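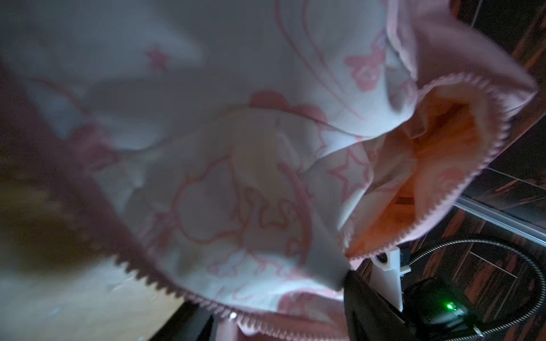 옷 개기를 로봇한테 가르칠 때 제가 쓰는 요령들

지난번에 수건 편을 올렸더니 옷은 어떻게 하느냐는 질문이 꽤 들어왔어요. 그래서 이번엔 옷입니다. 저는 집 작업방에서 팔 두 개짜리 작은 로봇을 원격으로 움직여서 옷 개는 동작을 보여 주고, 그걸 기록해서 학습시키는 일을 취미 반 일 반으로 하고 있어요. 대단한 이론은 없고요, 손목 아파 가며 알게 된 살림 요령 비슷한 것들이에요. 순서는 제 마음대로입니다!

1. 먼저 내 손으로 개 보기

조종기부터 잡지 마세요. 옷을 바닥에 놓고 엄지와 검지만 써서 개 보는 게 먼저예요. 나머지 손가락은 접고요. 평소에 우리가 옷을 갤 때 손바닥으로 얼마나 많이 쓸고 누르는지 그때 알게 됩니다. 두 손가락으로 안 되는 동작은 집게로도 거의 안 돼요. 저는 소매를 안으로 넣을 때 늘 손등으로 슥 밀었는데, 로봇으로 그걸 흉내 내다가 한참을 헤맸어요. 결국 소매 끝을 집어서 몸판 위로 옮기는 걸로 바꿨습니다.

2. 집는 자리는 두꺼운 곳으로

천 한가운데를 집으면 주름만 따라 올라오고 정작 옷은 그대로 있어요. 밑단, 소맷부리, 목둘레처럼 박음질이 있어서 도톰한 데를 노리세요. 장식 단이 달린 옷이면 그 단을 잡는 게 편하고요. 안감이 따로 있는 옷은 조심해야 해요. 겉감을 잡은 줄 알았는데 안감만 딸려 올라오는 일이 많거든요. 이럴 땐 집게를 살짝 벌린 채로 조금 더 깊이 넣었다가 다물면 두 겹이 같이 잡힙니다. 한 겹만 잡혔으면 억지로 끌지 말고 놓고 다시 잡으세요.

3. 다시 잡는 것도 보여 줄 가치가 있어요

처음엔 실수한 기록을 전부 지웠어요. 깔끔한 것만 모으고 싶어서요. 그런데 그렇게 학습시켰더니 로봇이 한 번 놓치면 빈 집게를 들고 끝까지 개는 시늉을 하더라고요 ㅎㅎ 보고 있으면 짠해요. 그 뒤로는 놓쳤다가 차분하게 돌아가서 다시 집는 장면은 남깁니다. 지우는 건 제가 당황해서 팔을 휘저은 것, 그리고 중간에 전화 받느라 멈춘 것. 지금까지 모은 게 868회분인데 그중 84회분은 일부러 이런 '다시 잡기'만 따로 찍은 거예요.

4. 구겨진 상태에서 시작하기

반듯하게 펴 놓고 시작하면 보여 주기는 쉬워요. 근데 빨래 바구니에서 나온 옷이 반듯할 리가 없잖아요. 저는 매번 옷을 무릎 높이에서 툭 떨어뜨리고 그 모양 그대로 시작해요. 모자가 접혀 있든 소매가 깔려 있든 손 안 대고요. 처음 며칠은 펴는 데만 시간이 다 가서 속이 터집니다. 그래도 펴는 동작이 빠지면 개는 동작도 소용이 없으니 참으세요.

펴기의 요령이라면, 한 팔은 누르고 한 팔은 당기는 거예요. 두 팔로 동시에 당기면 옷이 통째로 떠서 더 엉켜요. 누르는 팔은 집게를 다문 채로 살며시 얹어 두기만 해도 충분합니다. 꾹 누르면 모터가 뜨거워지고 천도 상해요.

5. 천천히, 그러나 멈추지는 말고

조종하다 보면 생각하느라 멈칫하게 되는데 그 멈칫까지 그대로 배워 갑니다. 저는 시작하기 전에 입으로 순서를 중얼거려요. "왼소매, 오른소매, 모자, 반 접기." 좀 우습지만 효과가 좋아요. 속도는 평소 손으로 갤 때보다 한참 느리게 잡고, 대신 물 흐르듯 이어 가는 느낌으로요. 43초 안에 끝내겠다고 타이머를 켜 놓고 한 적도 있는데 마음만 급해지고 기록이 죄다 거칠어져서 그만뒀어요.

6. 케이블 정리

손목에서 나오는 선은 여유를 넉넉하게 두세요. 짧으면 팔을 뻗을 때 당겨지고, 너무 길면 옷에 걸려요. 저는 나선형으로 감기는 보호관을 씌우고 팔 마디를 따라 묶어 뒀습니다. 묶을 때는 팔을 끝까지 뻗은 자세에서 길이를 재야 해요. 접은 자세에서 재면 나중에 다시 다 풀게 됩니다(두 번 풀었어요).

7. 바닥 청소

사소해 보여도 보풀이랑 부스러기는 금방 쌓여요. 옷을 끌고 다니니 당연하죠. 한 판 끝날 때마다 치울 필요는 없고, 쉬는 시간에 마른걸레로 한 번 훔치면 돼요. 물걸레는 바닥판이 나무라면 비추천입니다. 레일 틈에 낀 건 부드러운 붓으로 털어 내고, 털기 전에 전원은 꼭 끄세요.

8. 옷 고르기

첫 옷은 무늬가 또렷하고 겉과 속 색이 다른 걸로 시작하면 좋아요. 조종하는 사람도 화면으로 앞뒤를 구분해야 하니까요. 검은 티셔츠는 제발 나중에! 집게도 검은색이면 화면에서 뭐가 천이고 뭐가 집게인지 눈이 빠질 것 같아요. 두께는 얇은 것보다 살짝 도톰한 게 잡기 쉽습니다. 후드가 달린 옷은 난이도가 확 올라가는데, 저는 모자를 먼저 몸판 쪽으로 눕히고 나서 소매로 넘어가요.

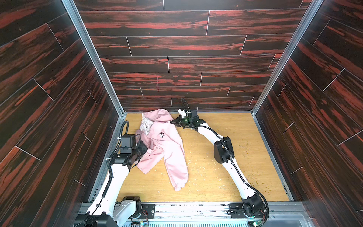
모자를 먼저 눕히면 소매가 그 밑으로 말려 들어가지 않느냐고 Elin Jenkins 님이 댓글로 물으셨어요. 자기는 소매부터 접고 모자는 맨 마지막에 덮는데, 그렇게 바꾼 뒤로 다시 잡는 횟수가 확 줄었다고 하시네요. 음, 일리가 있어요. 제가 모자를 먼저 하는 건 그냥 손으로 갤 때 버릇이라서 딱히 근거는 없거든요. 다만 섞지는 마세요. 어떤 날은 모자 먼저, 어떤 날은 소매 먼저 이렇게 보여 주면 로봇이 중간에서 갈팡질팡해요. 순서를 바꾸고 싶으면 새 묶음으로 따로 모으는 게 낫습니다.

9. 두 팔의 역할 정하기

왼팔은 잡아 주고 오른팔은 움직인다, 이렇게 정해 두면 조종이 훨씬 편해요. 왼손잡이라면 반대로 하셔도 되고요. 두 팔이 가운데서 만나는 동작은 되도록 줄이세요. 서로 부딪히기도 하고, 한쪽 팔이 다른 쪽 카메라를 가려 버려요. 꼭 넘겨줘야 할 때는 한 팔이 천을 놓기 전에 다른 팔이 확실히 잡았는지 확인하고, 그다음에 놓습니다. 급하면 꼭 여기서 떨어뜨려요.

10. 기록에 이름 붙이기

3월에 모은 기록을 '연습', '연습2', '진짜연습' 이런 식으로 저장했다가 나중에 하나도 못 알아봤어요. 지금은 옷 종류, 시작 모양, 접는 순서를 파일 이름에 넣어요. 길어도 괜찮아요. 메모장에 "조명 바꿈", "집게 고무 교체" 같은 것도 한 줄씩 적어 두시고요. 결과가 갑자기 나빠졌을 때 이 메모가 범인을 찾아 줍니다. 저는 스탠드를 옮긴 걸 까먹고 이틀이나 모터 탓을 했어요.

11. 내 몸도 챙기기

조종기를 오래 잡으면 어깨가 올라가요. 팔꿈치를 받칠 쿠션 하나만 있어도 달라집니다. 집중이 흐려진 상태로 찍은 건 다음 날 보면 티가 나서 결국 지우게 되니까, 하품이 나오면 그냥 끄고 주무세요. 옷은 어디 안 가요.

다음 편은 양말 짝 맞추기인데, 발목 양말은 자꾸 집게에 신겨져서 빠지질 않네요. 좋은 방법 아시는 분은 댓글 부탁드려요!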